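Table top dried out after cleaning with soda, can I oil it now or must I sand again?

Posted by dukutis_77 in Furniture and Floors
2024-09-02
247 views

Hello to all. I am writing from a small flat and English is my third language, so please excuse me if some of the words for wood are not the correct ones.

I have a table which I bought second-hand in February. The seller told me that it is oak and that it was treated with oil, but he did not remember which oil. For the first months I only wiped it with a damp cloth. Then there was a stain from a teapot, a grey ring, and my neighbour advised me to make a paste from baking soda and water and leave it on for 15 minutes. I did so. The ring became weaker, but the place where the paste was is now lighter than the rest and it feels rough, like the tongue of a cat. When a drop of water falls there it goes into the wood at once. On the other parts of the table the drop stays on top for some time.

I have at home a tin of Scanlon hard oil, which was left from the window sills. On the tin it is written that the surface must be "clean, dry and free from old finishes". This is where my doubt begins. The old finish is oil. Is oil an old finish, if I want to put oil on it? Or do they mean only varnish?

I see three possibilities and I do not like any of them very much. I can put the oil only on the light place. I can sand the light place a little and then put oil on the whole top. Or I can sand the whole top down to the clean wood, for which I have no machine and also no balcony, so the dust would be in the room where I sleep.

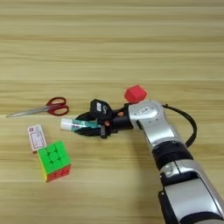

I have read that with the local repair there is always a visible border. But I have also read the opposite, that with oil the border disappears after some weeks, and this is the reason why people choose oil. Both were written by persons who seemed very sure.

One more thing. The first shop where I asked, Zona near the bus station, wanted to sell me a wood soap and a special brush and said that oil is not needed at all. I did not buy it, but maybe I was wrong.

Thank you in advance for any advice. I can wait, the table is not urgent, only we eat on it every day.

3 answers

starkix
Member, 40 posts

Just oil it. You are thinking too much.

varnish_and_tea
Regular contributor

I would go a little slower than the answer before me, but he is not so far from the truth.

First to your doubt about the tin. When they write "old finishes" they normally mean varnish, lacquer, paint and wax, things that make a closed layer on the wood so that the new oil cannot go in. Old oil which has dried into the wood is usually no problem, but some sellers say "oil" when there is wax also. You can test it. Take the back of a spoon or your fingernail and scratch gently in a place which is not seen, under the edge for example. If a soft whitish material comes off, then it is wax, and you must remove it before you do anything more. If nothing comes off, you can continue.

Next the rough place. Baking soda is a bit alkaline and in oak there is a lot of tannin, so the colour can change, more often to dark than to light. With you it became lighter, so I suppose the paste took out some of the oil together with the stain. The roughness is from the water. The fibres of the wood stand up when they get wet and they stay so. For this you do not need a machine. Before sanding, wipe the place two times with a cloth and clean water, to take away what is left of the soda, and let it dry until the next day. Then take a piece of fine paper, 240 if you can get it, fold it around a cork or a piece of flat wood, and go along the grain with almost no pressure. It takes a few minutes and makes very little dust. You can hold the nozzle of the vacuum cleaner beside your hand and then there is nearly nothing in the air.

Now the oil. I would not put it only on the light place. Put one thin coat on the light place and leave it for the time that is written on the tin. After this, put a very thin coat on the whole top, including the place which you have already treated. So the dry wood gets two times and the rest gets one time. Wait as the tin says, then wipe off everything that did not go in. Be strict with this wiping. What remains on the surface becomes sticky, and a sticky table is more work to repair than a dry one.

Please be careful with the cloths! Cloths with oil on them can become hot by themselves when they lie together in a heap, and there have been fires from this. Put them in water in a closed jar or lay them out flat and single outside the window until they are stiff.

About the border. I have made this repair on two tables. On one I cannot find the place any more, and on the other I can still find it in the evening when the lamp is low, but guests do not notice it. I cannot promise you which one yours will be. Try your tin under the table first, to see the colour. Window sill oil sometimes has a little pigment in it, and look also if it is permitted for surfaces with food.

The soap from the shop is not nonsense, but it is for cleaning later on. It will not feed the dry place. Do not use it in the first two weeks after the oil.

Comment by dukutis_77

Thank you very much, this is clear to me now. I scratched under the edge and nothing came off, so I think there is no wax. There is no pigment written on the tin, but I will make the test under the table as you say. I did not know about the cloths.

old_plane_iron
Member, 100 posts

Agree with most of the above. I only want to say that 240 paper can be too fine if the oil must go in well, because it closes the pores. I stop at 180 for oak and have never had a complaint. But this is maybe a matter of taste, and for one small place I don't think it changes much.

For the next tea ring, try first a dry cloth with a drop of the same oil and rub it in well, before any paste. A grey ring which has no black in it is often only in the upper part of the finish. If it is black, then there was some iron in contact with the wet wood, and for that one needs oxalic acid and gloves, so ask again here before you begin.

Also put something under the teapot.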